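Onu Reading Rooms -- progress report, June

To: Tassanee Petchrat, Bindgate
From: Sorin Rusu

Sorry this is short, we close the books Friday and I'm writing between deliveries.

Where we are

Shelving in, all 3 rooms. Paint done except the back hall at Ida, second coat still to go. The grant was for a working collection of 600 titles per room and we are past that at two of them. Ida is behind -- 50 short, mostly picture books. A carton from the supplier went to the wrong address and is on its way back to us.

Total books cataloged across the project: 2,792. That includes the donated ones but not the magazines, which we decided not to label. If you want magazines counted for your own report let me know and we'll do a seperate list.

Catalog

Moved everything off the old spreadsheet into Dakex. Took longer than planned. The import dropped every subtitle and we had to retype a lot of them by hand. Search works now, both by author and by reading level. Due dates print on the slip. Still no way to renew by phone, have asked them twice.

Opening hours

Mornings have been quiet. After 3 pm it fills up fast, esp. the homework tables. We want to drop the early shift and stay open till 7 pm instead. Same staff cost. Need your OK before we print new door signs.
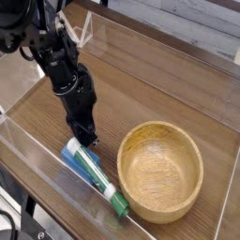
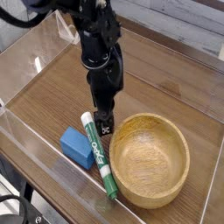
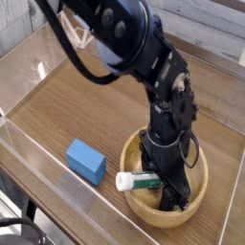
Marker and wooden bowl in the first photo, blue block alongside the marker in the second, bowl again in the third.

Money

Furniture came in under. Freight came in over, fuel surcharge on the shelving, and it ate most of what we saved. Would like to move what's left of the furniture line into book replacement. Already losing board books, the spines don't hold up. No change to the total.

Problems

-- Roof leak at Ida, over the office, not the books. Landlord has been out once. Patched, not fixed.
-- Library cards: first batch had the phone number wrong. Reprinted at the printers cost.
-- Heating bill for the smallest room is higher than we budgeted. Looking at a door closer and some weatherstriping before winter.

Next

Finish Ida hall. Get the missing picture books on the shelf. Train two more people on Dakex so its not just me. Start the Saturday story hour if we find a second reader.

What I need from you: yes or no on the hours, yes or no on moving the furniture money, and the dates for your visit. Receipts to follow in a separate envelope.

Sorin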